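打印本页 | 电子邮件发送
阅读时间：9 分钟
首页 / 数据 / 录音 / 说明文档 / 联系

# Kiltitz 现场录音元数据集

Kiltitz 收录小型场地即兴摇滚演出的曲目级元数据与时间标注，不含音频。数据面向三类用途：曲目边界检测、即兴段落定位、同一作品不同演出版本的对齐。当前版本包含 100 场演出、922 条曲目记录，涉及 14 支乐队。音频由各乐队自行保存，需要音频的使用者应按「获取音频」一节的流程单独申请。

维护者：Aurélien Aubert

## 目录结构

- `shows.csv`：演出级记录，每场一行
- `tracks.csv`：曲目级记录，每次演奏一行
- `works.csv`：作品表，记录曲名与署名
- `segments/`：即兴段落标注，每场一个文件
- `align/`：版本对齐结果，仅覆盖部分作品
- `scripts/`：校验与导出脚本
- `CHANGES`：变更记录

所有文本文件使用 UTF-8 编码，换行符为 LF。CSV 以逗号分隔，含逗号的字段用双引号包裹。空值写作空字符串，不使用 `NA` 或 `null`。

## 字段说明

### shows.csv

`show_id`：演出编号，字符串，全局唯一。编号一经发布不再复用，撤回的演出保留编号，`status` 置为 `withdrawn`。

`band_id`：乐队编号。同一乐队更换名称后编号不变，旧名写入 `alias`。成员变动不影响编号。

`venue`：场地名称，保留原文拼写，不翻译。

`source`：录音来源，取值为 `board`（调音台输出）、`audience`（观众席话筒）、`matrix`（两者混合）。混合比例不作记录。

`sets`：上半场、下半场及返场的划分，整数。返场单独计为一段。

`gap_policy`：曲间静默的处理方式，`keep` 表示原样保留，`trim` 表示提供者在交付前已剪去。标为 `trim` 的演出不能用于观众反应时长的统计。

### tracks.csv

`track_id`：由 `show_id` 与演奏次序拼接而成。

`work_id`：指向作品表。即兴过渡没有对应作品时为空，同时 `type` 置为 `jam`。

`start`、`end`：以秒计，保留两位小数，起点为整场录音文件的第一个采样。

`segue`：布尔值。与下一首之间没有停顿、鼓或贝斯至少有一件持续演奏时为真。仅有效果器余音延续的情况记为假。

`guest`：客座乐手担任的乐器，不记录姓名。

`tuning`：主吉他定弦，仅在提供者给出书面曲目单时填写。从录音推断的定弦不写入此字段。

### segments

每个标注文件包含若干行，每行依次为起始时间、结束时间、标签、标注者代号。标签共五种：

- `head`：主题或带人声的固定段落
- `solo`：单件乐器独奏，伴奏声部保持既定和声
- `open`：开放即兴，和声或节拍偏离原曲
- `build`：向主题回归的推进段
- `noise`：调音、说话、换琴及其他非演奏内容

`open` 与 `build` 的界线是标注分歧的主要来源。规则规定，鼓手恢复原曲基本节奏型的小节线为 `build` 的起点。吉他先行引用主题动机而鼓未恢复时，仍标为 `open`。

键盘手以长音铺底、其余乐器全部停止时，时长超过八小节标为 `open`，不足八小节并入前一段。

## 录音格式与时间基准

提供者交付的格式不统一。入库前，时间标注一律以 Lendari 导出的单声道参考文件为准。Lendari 是本项目内部使用的转换脚本集，已随 `scripts/` 发布。转换过程不做降噪、不做响度归一。

分段录制的演出按文件次序拼接，拼接点写入 `shows.csv` 的 `splice` 字段。拼接点前后可能缺失内容，跨越拼接点的曲目 `complete` 字段为假。缺失长度未知时不作估计。

磁带来源的录音存在转速偏差。偏差以键盘乐器的固定音高为参照进行测量，结果写入 `speed`，时间标注本身不作修正。没有键盘声部的演出，`speed` 为空。使用者如需跨版本比较速度，应先按该字段换算。

## 标注流程

每场演出由两名标注者独立完成，随后由维护者裁定。标注者可以参考乐队提供的曲目单，但不得参考对方的结果。裁定前的两份原始标注保存在 `segments/raw/`，裁定后的版本位于 `segments/` 根目录。

标注分三遍进行。第一遍只标曲目边界，允许快进。第二遍在曲目内部划分段落，要求全程以原速监听。第三遍检查衔接处，监听范围为每个边界前后各 45 秒。第三遍须使用耳机，前两遍不作限制。

边界落点的规则如下。曲目起点取第一个可辨认的演奏音，四拍倒数计入曲目。曲目终点取最后一个音的衰减结束处，掌声盖过衰减时取掌声可闻处。`segue` 为真时，前一首的终点与后一首的起点取同一时刻，位置为新曲贝斯线的第一个强拍。
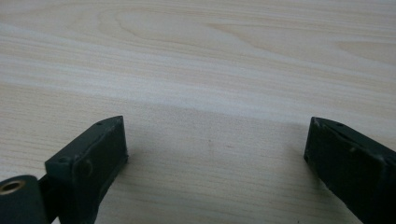

两名标注者的曲目边界相差在两秒以内时取平均值，超出时由维护者重新监听。段落标签不一致时不取多数，一律重听。重听后仍无法判定的段落标为 `open`，并在 `dispute` 列写入 1。

## 版本对齐

`align/` 目录提供同一作品不同演出之间的对齐点，仅标注 `head` 段落。开放即兴部分没有对应关系，不作对齐。对齐点以小节为单位，使用 Usman 格式，每行为作品小节号与两场演出中的时间。该格式的语法说明见 `align/FORMAT`。

作品小节号以录音室版本为准。没有录音室版本的作品，以数据集中编号最小的完整演出为准。改编后增删小节的作品，新增小节用原小节号加小写字母表示，删除的小节直接跳号。

## 已知问题

1. 来自 Larnerley 场地的录音，左声道有持续的低频交流声。单声道参考文件受其影响，自动起音检测的误报率偏高。人工标注不受影响。
2. 早期入库的演出未区分 `matrix` 与 `board`，部分 `board` 记录可能有误。
3. 同名作品未完全消歧。两支乐队各有一首同名器乐曲，目前共用一个 `work_id`，下一版本拆分。
4. 双鼓编制的演出中，`build` 的起点以左侧鼓手为准。提供者未说明声像方向的，`dispute` 列写入 1。
5. 11 月版本的 `tracks.csv` 中，返场曲目的次序号从 1 重新计数，导致 `track_id` 重复。当前版本已修正，引用旧编号的结果需要重新映射，映射表为 `scripts/remap.csv`。

## 使用限制

演出集中于少数几支活跃乐队，场次分布不均。按场次随机划分训练集与测试集时，同一乐队会同时出现在两侧，应改为按 `band_id` 划分。数据不适合用于推断某一风格的整体特征，也不适合用于评价乐手水平。

观众席录音中可能含有可辨认的谈话。取得音频的使用者不得转写或公开这部分内容。

## 获取音频

音频不随数据集分发。申请邮件应写明所需的 `show_id`、用途与保存期限，由维护者转交乐队。乐队可以拒绝，不需要给出理由。获准的音频仅限申请人使用，不得上传至公共存储。

乐队要求撤回某场演出时，该场的 `segments` 与 `align` 文件在下一版本中删除，`shows.csv` 中仅保留编号与状态。

## 校验

运行 `scripts/check.py`，依次检查编号唯一性、时间顺序、段落覆盖和外键。段落之间不允许有空隙，非演奏内容须以 `noise` 填充。检查未通过的提交不予合并。脚本不检查曲名拼写，曲名以乐队书面曲目单为准，没有书面曲目单的以首次入库时的写法为准。

## 许可

元数据与标注可自由使用和修改，再分发时须保留维护者署名与版本号。曲名、乐队名及场地名的权利归各自所有者。`scripts/` 下的代码适用目录内的单独许可文件。

更正请以补丁形式提交，每个补丁只涉及一场演出，并注明 `show_id` 与所依据的时间点。

返回顶部 | 打印本页 | 电子邮件发送
上一页：作品表说明 | 下一页：变更记录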